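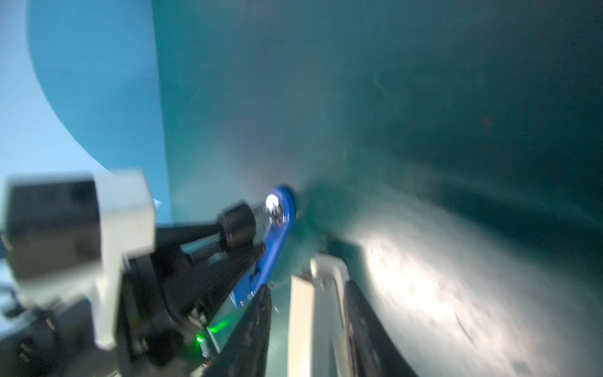

Teal and blue, up close. Bit of glare on the glossy part.

FROM THE WORKSHOP

Quick one this month, I have a pot of glue going off and a van to load.

So the color question. We asked in the last newsletter what you wanted the big shapes in the play yard to be and got more replies than we have ever had for anything, including the parking. Teal won. Sky blue came second, close enough that we're doing both. If you voted orange, sorry. There is always next time, and there will be a bench.

For anyone new, the play yard is the strip behind the Wimgate building, between the back steps and the fence. It has been gravel for as long as I've worked here. The plan is big rounded shapes you can lean on, sit on, roll a ball off, whatever. No slide. We went back and forth on the slide for most of the spring and the answer is still no slide, the strip is too narrow and the run-off would land you in the bike rack.

Surface finish. Had a lot of mail on this so I'll try to do it properly. Glossy shows everything. Streaks, scuffs, sleeves, dog noses. You can see faint streaks and scuffing in the bright patch low down if you look for it. Matte hides marks better on day one but holds dirt, and once it's dirty you are scrubbing. Glossy wipes. We tried the matte sample on the loading dock door for six weeks and it looked like a bus stop. Going glossy. Teodoro Hinojosa wanted it on record that he said glossy from the start, so there it is, on record, Teo.

Color in daylight is another matter. Same teal can go nearly white where the light hits and quite a dark blue-green on the turn. Several of you wrote in after the open evening saying we'd painted two different greens. We didn't, it's the curve doing it. Go look at it in the morning and again at 4 p.m. and you'll see what I mean.

Fasteners and tools. Rule for everyone helping on build days, and I mean everyone: tools go back on the board. The blue ones too. Especialy the blue ones, they walk. If you're working near a finished face, put a cloth under whatever you're holding. A shiny bolt head will leave a ring and I will know which shift it was. Rub marks mostly come out with the Brivano polish (top shelf, left of the sink, white tub). Dents and deep scratches don't, so don't try to polish one away and hope. Put a strip of tape next to it and write it on the sheet.

Also please no wax. Somebody brought in car wax. Lovely thought, but we can't get filler to stick to anything after that.

Money, short version. Budget for the finish was 3,000. We have spent 1,843 of it. That covers both colors, the primer, the sandpaper (so much sandpaper) and the rental on the extractor fan. Still to come: edge trim, second lot of topcoat, and whatever Mac Suibhne's end up charging to bring the crane truck. They've quoted by the hour and won't say how many hours. I would like to have some left over for the bench. See above re orange.

Trim. Two samples from Esura are hanging by the office door, one soft and one firm. Go squeeze them. Write which one you like on the pad. The soft one feels nicer but I don't love how it sits on a tight curve, it wants to pop off at the ends. Firm one is uglier and stays put. Please don't take the samples home, we lost one that way allready.

Build days. Mornings are full. Afternoons have 6 places left and I'd really like them gone before December, when it gets too cold in there for the topcoat to behave. It wants 60 degrees or better and the heater only does one end of the shop. You don't need to be handy. Sanding is most of it. You do need closed shoes, and long hair tied up, and if you have a dust mask you like bring that one because ours are the stiff kind.

What to expect if you come: coffee from the urn, a square of sandpaper, a patch of your own to look after. Wipe down, sand, wipe again, get somebody else to run a hand over it. Other hand catches what yours doesn't. Then on to the next bit. We stop when the light goes off the big window, you can't judge gloss under the strip lights and every time we've tried we have had to redo it.

Kids: yes on the open evenings, no on build days. The solvent cupboard lock is still broken and until it's fixed I'm not budging.

Couple of leftover things. Whoever left the green thermos, it's on the windowsill. The side gate sticks, lift and then push. The radio argument is settled, whoever opens up picks the station, and that's it until lunch.

Names for the pieces are still open too. The list on the fridge currently has Big Plum on it, for a thing that isn't plum, and four separate people have put a check mark next to it. Add yours or cross something out.

Sign-up sheet is on the office door under the trim samples, or reply to this email and I'll write you in myself. Put morning or afternoon, and a phone number I can read.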